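Section 2. Setting Up to Cook at the Table

Your Pledik tabletop kit was written up for people who have a table and no stove, or who have a stove and would like to be near a window for once. Read this section before you plug anything in. We know you have already plugged it in. Unplug it and read this section.

2.1 Choosing the spot

1. Pick a table that does not rock. If it rocks, fold up the warranty card for the short leg. (Copy down the number on it first.)

2. Clear the tabletop. Mail, keys, chargers and the bowl of things that have no other home should all go somewhere else for the length of one omelet.

3. Set the cooktop in the middle of the table. Round tables look roomier than they are, and the edge comes up sooner than you expect.

4. Run the power cord straight to a wall outlet. Do not use an extension cord, and do not run the cord across the path everyone takes to the refrigerator.

CAUTION: Leave the vents uncovered. A dish towel is a cover. So is a cookbook, including a very good one.

2.2 Placing the pan

5. Check that your pan works on induction. Hold a magnet to the bottom. If the magnet falls on your foot, the pan will not heat, and no setting will persuade it.

6. Center the pan on the black glass. With a rectangular tamagoyaki pan, point the handle toward the side where you plan to stand.

7. Keep the oil on the table but away from the glass, on the far side of the cooktop. Put the cap back on after you pour.

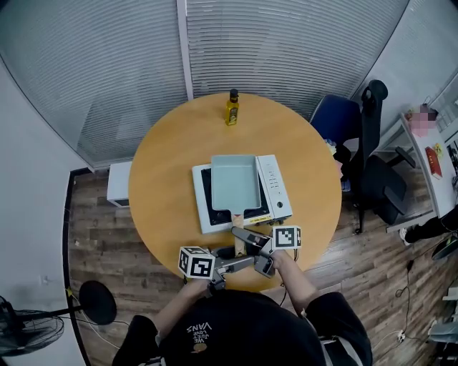
Fig. 2. Cooktop in the middle, oil behind it, pan handle toward the cook.

Note: A handle pointed at the cook is easy to reach and just as easy to catch with a sleeve. Push your sleeves up, or wear short ones.

2.3 First heat

8. Turn the unit on and choose the lowest setting. Induction heats a thin pan fast, and the first omelet made on high is traditionally fed to no one.

9. Add a little oil and spread it with a folded paper towel held in chopsticks or tongs. The corners of a rectangular pan are where egg goes to stay, so oil those too.

10. Test with one drop of egg. It should sizzle politely. If it spits, turn the heat down and wait. If it does nothing, see Step 5 again, and this time use the magnet.

11. Pour the egg in thin layers, rolling each one toward you before adding the next. Our recipe tester, Yen-ting Wu, rolls hers without looking down. Please look down.

CAUTION: The glass gets hot from the pan and stays that way after the unit is off. It gives no sign of this. Do not rest your phone there.

2.4 Putting it away

12. Switch off the cooktop and leave it plugged in until the fan stops.

13. Let the pan cool before washing. Wipe the wooden handle with a damp cloth and dry it. Do not soak it overnight "to loosen things up."

14. Wipe the glass with a soft cloth and mild soap. Scouring powder will remove the egg and also the shine.

If an error code appears, write it down and turn to Section 8. Code 17 means there is no pan on the glass. It also comes up when the pan has slid off center, so move it back before you call us.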